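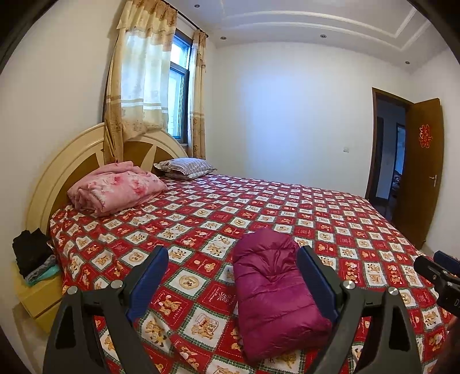
4.2 What people told us about starting over

I went into the interviews expecting cheerful stories, and I got plenty of them. But of the 384 people who filled out our survey, the 11 I sat down with afterward kept coming back to dread. One woman had moved to Prollstead for a job she'd wanted for years, and she still cried in the parking lot every morning of her first week (so did I, at my first teaching job!). Parviz Azimi, who coded the transcripts with me, marked these passages "glad but scared" – a clumsy label, and we kept it.

Figure 3. A bedroom, with a rolled magenta item on the bed.

Sharifi's scale treats hope and worry as two ends of one line. I don't think our answers fit that. People who scored high on one often scored high on the other, and we take that up in 4.3.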